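Pravden > Vegetables > Peppers > README

4 Jul 2019
By Celeste Zúñiga

Pravden: the long red pepper notes

Welcome, and thank you for finding your way to this folder! Pravden is the name we gave to our shared pile of kitchen notes, and this is the part that deals with slicing a long red pepper on a wooden board, from getting things out on the worktop to putting the knife away again. It started as one page that I wrote out in December for Abelardo Troncoso, who wanted to make my relish and kept ringing me from his kitchen with a pepper in one hand. It has grown a fair bit and there are now 16 short text files, some of them better than others.

What you need out

A rectangular bamboo board, a big kitchen knife, a wooden rack with upright pegs, and one pepper to begin with. I keep the rest of the peppers in their bag, off the board and over towards the rack side, and take them as I want them. The board goes on the left and the rack on the right, so the pieces and the washing-up each have their own end of the worktop.
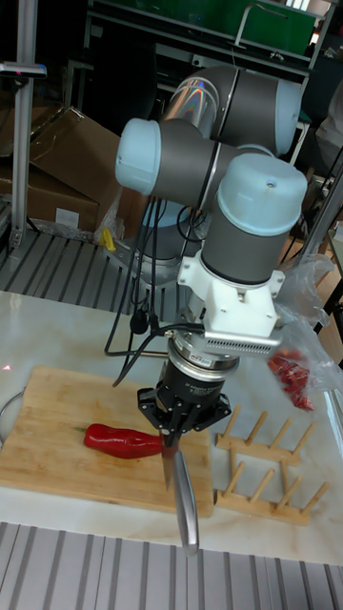 If you are left-handed you may well want all of this the other way about, and the file called swapped.txt says the same things in mirror order. I haven't cooked from it myself, so do tell me if I've muddled a step. It would be very like me to have you reaching over the board for the rack.

Lay the pepper flat with the stem to the left and the long side running across the board. I don't pull the stem out first, as some people do. It gives you something to hold when you get down to the last inch, and you can throw it away afterwards with a clear conscience. If your pepper has a bend in it, try rolling it until it settles by itself, and cut it whichever way up it ends up.

About the knife

My relish notes were written with a wide, heavy blade in mind, and I still like one for this — the weight does a good deal of the work and you can carry the slices across to the pan on the flat of it. A smaller knife will do nicely if that's what you own. Start at the plain end, away from the stem, and let the first piece come off whole before you decide how thick you want the others.

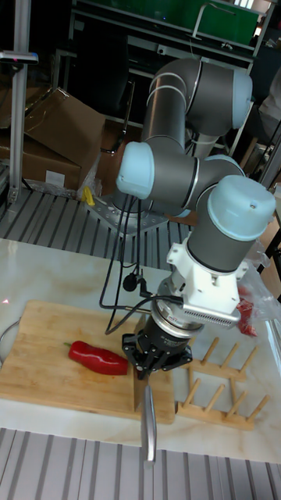 Delia Herrera wrote in to say that she halves hers lengthways before anything else, scrapes out the seeds with a teaspoon, and thinks rings are a nuisance in a relish because they hang off the spoon. She's right about the spoon, I'm afraid. Her method now has its own file, halves.txt, and I've used it for sandwiches ever since.

Amounts

The relish file asks for 700 g of peppers, weighed whole, and 125 g of sugar. The older version said 445 g of peppers with the same sugar, and it was far too sweet for everybody except Horacio Durán, so it has been kept under his name in the old folder. Please don't mix the two up. The vinegar is the same in both.

Between peppers

I stand the knife among the pegs of the rack while I fetch the next pepper or answer the door. It used to lie at the back of the worktop, where it always ended up underneath a tea towel. Ashwin Devadiga asked whether it ought to be wiped first, and yes, please do, especially if you've had chillies on the board.
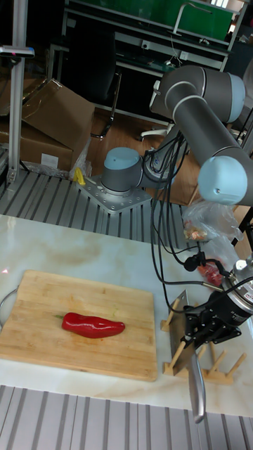

The same goes for your hands, and I say this as somebody who has rubbed an eye in the middle of a batch and had to sit down on the back step for a while.

Slicing, in order

1. Pepper flat, stem to the left.
2. Take the first piece off the right-hand end and move it to one side.
3. Work back towards the stem, turning the pepper a little if the skin drags.
4. Stop short of the stem and shake any seeds into the bin. 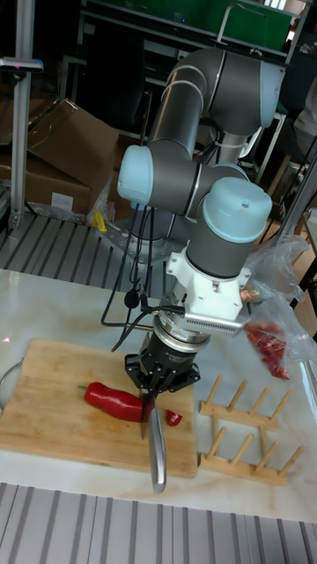 Still to do

The notes on yellow peppers are only half typed up, and the roasting file stops in the middle of a sentence — I do know about that one. Corrections are very welcome, and so are relish recipes, particularly anything that uses less sugar. Put your name at the top of the file so I know who to thank, and give your amounts in grams if you possibly can.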